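Lidgate Countertop Mug Tree

Item 182 — Kitchen, Drying and Hanging

Mugs breed. You buy two, somebody gives you a third for your birthday, and by May there is a cupboard you can't open without wearing one. The Lidgate is a post with pegs on it. It won't fix the birthday problem, but it gets the mugs you like out where you can reach them.

It's pale bamboo, with a flat square base and short pegs on a straight upright. The pegs are short on purpose. Harriet Haverford, who drew it, had a long-pegged one at home and kept catching her sleeve on it.

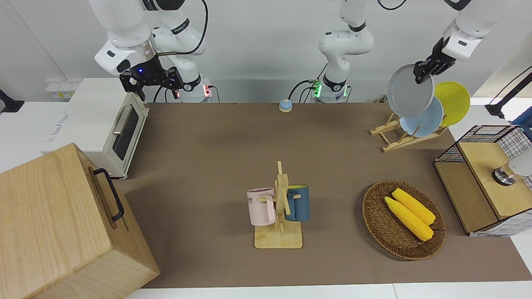

A mug tree lives or dies by where you put it. Ours does best in the open middle of a counter, with a clear reach from either side. Against a wall, half the pegs become decoration. Spread your load, too: the pink mug and the dark teal one are on opposite pegs, and we'd hang any pair the same way. The dish rack can go nearby for plates, which have never hung well from anything.

Details

Height: 14 inches
Base: square, flat
Material: bamboo
Finish: food-safe oil
Assembly: the post screws into the base. No tools, and no leftover bag of parts to keep in a drawer forever.
Mugs: not included. You have mugs.

Care

Wipe with a damp cloth and dry it off. Keep it out of the dishwasher — Darnell Obi in our Levadton shop put one through so you don't have to, and it now leans. Mugs should be dry before they go up, unless you enjoy a ring on the base.

Stock

The first run of 600 is down to 179. The matching Eberhard dish rack is sold separately and ships in its own box.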